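Muslin cloths: fold them or just stuff them in the drawer?

bornell_mom
Posts: 48
OK settle this for me. I have a stack of muslins from when my youngest was tiny and now they get used for everything – straining yogurt, drying lettuce, wiping faces. My sister folds hers in thirds. I shove mine in a drawer. Am I a monster?

Yufang Lu
Posts: 1,143
Drawer! They wrinkle the second you look at them anyway. I gave up folding mine years ago and my life has not gotten worse.

gachanja_laundry
Posts: 983
Gonna disagree with Yufang here. If you lay them flat and smooth them with your hands right out of the dryer they stay pretty nice, and you can fit about twice as many in the drawer. Takes me no time at all.

Yufang Lu
Posts: 1,143
Twice as many?? How many muslins do you own lol

gachanja_laundry
Posts: 983
31. Don't judge me.

Zawadi Urio
Posts: 48
I'm with gachanja on the flat part but I don't bother with thirds, just half and half again. I do the small stuff first and leave jeans and pillows for last (they hog all the space!). Laundry from this afternoon:
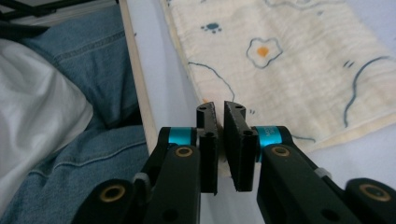

Cream muslin laid out, denim still in a bunch

bornell_mom
Posts: 48
Ooh I like that cream color. Mine were white once and now they're sort of tea colored. Does half and half again fit a shallow drawer?

Zawadi Urio
Posts: 48
Mine's pretty shallow and it closes fine. Stand them on edge if it sticks.

Yufang Lu
Posts: 1,143
Still stuffing mine, sorry!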